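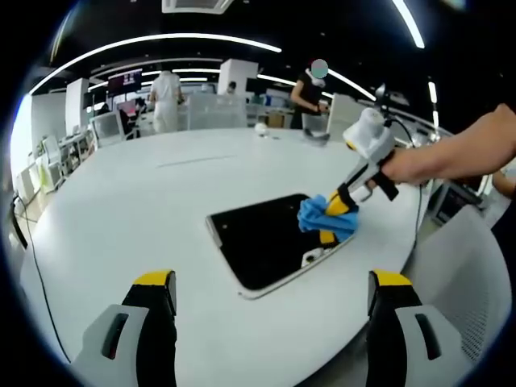 Item 4: tablet and cloth on the round table, Stougaard room.

SHARED TABLET AND TABLE CHECK
Ultard Learning Rooms -- Stougaard, ground floor
Done: Tuesday, before the afternoon group

1. Table stands level, no rocking. OK.
Comment: the Flukska table next door still rocks. Reported in March, not fixed.

2. Table top free of chips and sharp spots along the rim. OK.
Comment: the gloss finish shows every smear. Use the Puso spray at half strength and dry it off after.

3. Walkway clear on all sides, 90 cm minimum. OK.

4. Tablet screen wiped with a cloth. OK.
Comment: blue cloth in use. Spray goes on the cloth, never on the glass. Wipe around the white label -- do not pick at it, the label is how we match the tablet to the sign-out sheet.

5. Screen glass, cracks or lifting at the corners. OK.

6. Tablet case and charger. ACTION.
Comment: 2 of the 8 chargers have split sleeves near the plug. Taken out of the drawer and tagged. Replacements to be ordered.

7. Cables kept off the floor where people walk. OK at time of check.
Comment: look again after each group leaves.

8. Acrylic box near the table's back edge. OK.
Comment: check the corners for cracks when it is next washed.

9. Used cloths to the wash bin at end of day. OPEN.

Next check: same time next week. Items 6 and 9 carry over.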